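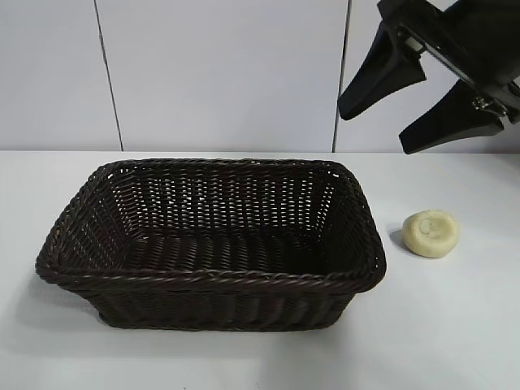 Woven wicker basket, dark brown.

Unit 6: Hotel loyalty programs - how points are earned and what they cost

Read these notes before the seminar. The figures come from the Omier case, which we use again in November.

1. Base earning
A member earns points on the room rate, before tax. At Omier the base member gets five points per dollar. Food and drink count only if charged to the room.

2. Status tiers
Omier has three tiers above base. The middle tier needs 39 nights in a calendar year, the top tier 70. Nights booked through outside travel sites do not count, although the guest still pays for them - this is the most common complaint at the front desk.

3. Reward nights
The hotel is paid by the program when a member stays on points. The Omier property in Lanport has a standard rate of $259. On a reward night the program pays it $155 if the house is nearly full, and much less if it is not. Owners and program managers tend to disagree about where "nearly full" begins.

4. Unused points
Points that have not been redeemed are a liability on the balance sheet. The part that is never expected to be used is called breakage. When a program changes its expiry rules, the breakage estimate has to change too.

5. Partner earning
Tuleck card holders can move points into Omier, but not back again. Transfers do not count toward status.

For the seminar
Read Karppinen on owner payments and the first half of Kauppinen on breakage. Work out what the Lanport hotel gives up on a full night when one room goes to a member on points. Bring your working on paper.

Jouko Kauppinen will take the second group. Questions about the reading go to Santeri Karppinen, Turunen building, second floor.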